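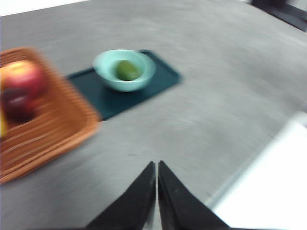 Storing apples through the winter, part two

February 13, 2023

14 comments

The last of the June readings are now in the same spreadsheet as the winter ones, so I can finally compare the two halves of the store properly. For anyone who missed the first part: the store is a brick outhouse on the north side of the house, divided by a stud wall I put up myself. The left half has a vent low in the door and another under the eaves. The right half has neither.

The usual advice is to keep apples cold, dark and damp. Cold is the easy part between November and March. Damp is harder than it sounds. A domestic fridge pulls moisture out of the air every time the compressor runs, and the fruit goes soft and wrinkled well before it rots. An outhouse with an earth floor does much better. Mine has concrete, laid by a previous owner, so I stand two shallow trays of water on it and top them up when I remember.

Relative humidity in the unvented half averaged 71 per cent over the season. The vented half averaged 62, and swung a good deal more from day to day. I had expected the gap to be smaller. The logger sits at shelf height in both halves, away from the door, and I swapped the two units halfway through to check that they agreed. They did, to within the limits of what a cheap sensor can tell you.

On those numbers the unvented half should have won. It didn't, at least for the early varieties. Apples give off ethylene as they ripen, and ethylene makes other apples ripen faster. In a closed space it builds up. The Mathias, an early cropper which I only grow as a pollinator, went mealy in the unvented half while the same fruit next door was still fit for cooking. The Stollholm is a much slower fruit with a thick, greasy skin, and it kept equally well on either side. I should have put the two on separate sides from the start — mixing early and late fruit in one closed room was my mistake and it spoils the comparison.

Wrapping made more difference than I had allowed for. Half of each tray was wrapped in newspaper and half was left bare. Wrapped fruit lost less weight and, more usefully, one rotten apple did not take its neighbours with it. The cost is that you cannot see the rot without unwrapping, so inspection takes far longer. I weighed a marked tray of Stollholm at picking and it came to 1,778 grams. At the end of the trial the same tray was down by 9 per cent, nearly all of it water as far as I can judge, and the flesh was still crisp under a slightly loose skin.

Tihomir Mujić wrote after part one to ask about clamps, meaning straw and soil heaped over the fruit outdoors. His family stored potatoes and quinces that way. I have only tried it once, with a bushel of mixed windfalls, and the mice had most of them. Windfalls are a poor test in any case, as a bruise you can't find in October will find you by Christmas. If I try it again it will be with sound fruit and wire mesh under the straw.

Changes for the coming season: the late fruit goes in the unvented half, the early fruit in the vented half, and pears do not go in at all. Pears ripen from the core outwards and are past it by the time the neck gives under the thumb. They can sit in the porch and be eaten in order.

I also want to fit a sliding cover to the lower vent. In hard frost the shelf nearest the door dropped below zero for two nights and the front row had glassy patches when cut. A piece of board on two runners should be enough — I have the board, but not yet the runners.

Graft wood for the Stollholm is cut and in damp sand if anyone local wants some. Pencil thickness, three or four buds each.

Share 6

Filed under: Orchard, Storage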